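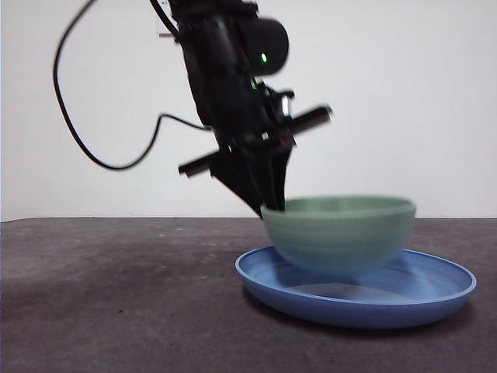 Robot Cell Technician (Manipulation Laboratory)

Lasik Institute, Prurken site
Department: Laboratory Services
Reference: 512
Contract: fixed term, two years, with the possibility of extension
Hours: full time; applications for a job share will be considered

The Lasik Institute wishes to appoint a technician to take charge of the daily running, care and repair of a single robot cell at its Prurken site. The cell, known within the Institute as Testora, is used by research staff for trials in the handling of household tableware. The post reports to the Laboratory Manager and will be based on the ground floor of the Shibata Building.

Background to the post

Testora consists of one arm with a gripper, its controller, a fixed camera and a work table set against a plain wall. The trials require the arm to pick up, stack and separate bowls and plates, and the results can be compared from one month to the next only if the cell is kept in the same condition throughout. Responsibility for that condition has until now been shared between several members of staff. The Institute has decided that it should rest with one person.

A bowl standing on a plate is a demanding object for the gripper. The fingertips have to reach just inside the rim of the bowl, and a small error in the height of the table or the angle of the wrist is enough to bring a finger down on the rim itself. The successful candidate will be expected to find such errors early and to correct them without waiting for a fault to be reported.

Main duties

Setting up the cell at the start of each working day, including the homing of the arm, a check of the emergency stop and a slow run through the reference positions.

Checking the position of the camera against the marks on its mount and repeating the calibration whenever the camera, the table or the gripper has been moved.

Inspecting the gripper fingers for wear, cleaning the contact faces and replacing the fingers when they fall outside the limits given in the cell handbook.

Inspecting the external cable along its full length. The cable must have enough slack for the wrist to turn through its whole range, and must not catch on the housings or hang within reach of the gripper. Clips and ties are to be renewed as needed.

Checking the tightness of the brackets and fixings at the wrist and recording the torque applied.

Keeping the table surface clean and level, and reporting any marks or damage which might affect the camera's view.

Looking after the set of test tableware, which at present numbers 77 pieces. Chipped or scratched items are to be withdrawn and entered in the register.

Carrying out first-line repairs, ordering spare parts and arranging visits by the supplier for work beyond the scope of the post.

Maintaining the cell log. Every change to the hardware or its settings must be entered on the day on which it is made, with the initials of the person who made it.

Instructing new users in the safe operation of the cell and withdrawing access where the rules are not followed.

The postholder may be asked to assist with other equipment in the building from time to time. Such work will not normally exceed 8 hours in any month.

Person specification

Essential

A recognised qualification in electrical, mechanical or mechatronic engineering, or equivalent experience gained in a workshop or laboratory.

Experience of maintaining robot arms, machine tools or similar moving equipment.

The ability to read wiring diagrams and assembly drawings, and to trace an intermittent electrical fault in a patient and orderly manner.

Sound knowledge of safe isolation and of the precautions needed when working close to powered machinery.

Clear written English.

Desirable

Experience of camera calibration.

Some ability to write or amend short scripts. The research staff are responsible for the control software, but the technician will need to run test routines and read their output.

Experience of making small replacement parts, whether by machining or by 3D printing.

Working conditions

The normal working day begins at 8.30 am, so that the cell can be handed over to its users by 10 am. Evening work is occasionally needed before a long series of trials and is repaid as time off. Much of the work is done standing, and some of it involves fine adjustment in a confined space. Adjustments to the work area can be made for staff with a disability, and candidates are invited to discuss their needs at any stage.

Training on the arm and its controller will be provided during the first weeks of the appointment. The postholder will not be asked to work on the cell alone until this training has been signed off by the Laboratory Manager.

How to apply

Candidates should send a curriculum vitae and a covering letter of no more than two pages to the Personnel Office at Prurken, quoting the reference given at the head of this notice. The letter should describe one machine for which the candidate has been responsible, a fault which arose on it and the steps taken to put it right. The names of two referees should be supplied. Referees will be approached only after interview.

Interviews will be held at Prurken in July and will include a short practical exercise at the bench. Reasonable travel expenses will be repaid on production of receipts. Candidates who wish to see the cell before applying may arrange a visit through the Personnel Office.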